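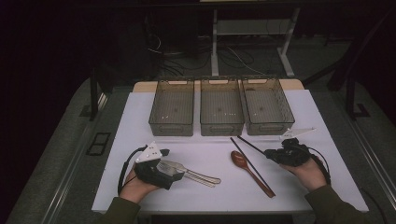

Mesh storage baskets in smoky gray-brown, with forks, a wooden spoon and black chopsticks in front of them.

**Waltton Adds Mesh Basket Line for Kitchen Drawers and Shelves**

PLAVTON, April 16, 2021 — Waltton today announced Uvari, a line of open-top mesh baskets for storing flatware, serving spoons and chopsticks. The baskets are molded in a translucent smoky gray-brown plastic. Walls and floor carry a fine grid, and handle slots are cut into both the long and short sides, so a basket can be pulled from a shelf in either direction.

The baskets are rectangular and can be set side by side, one to each type of utensil. Waltton recommends measuring the inside width of the drawer before ordering — the rims need clearance when baskets are placed in a row.

Uvari will ship first to 54 stores operated by Beyene, the retailer's full network in the region. The opening order is 2,000 baskets. Beyene will stock them in the kitchen aisle and sell them singly. A second shipment is scheduled for August.

Care instructions are printed on the shelf tag. Baskets should be washed by hand in warm water and air-dried upside down.

Store buyers may request samples from the Waltton trade desk in Plavton, quoting item 562.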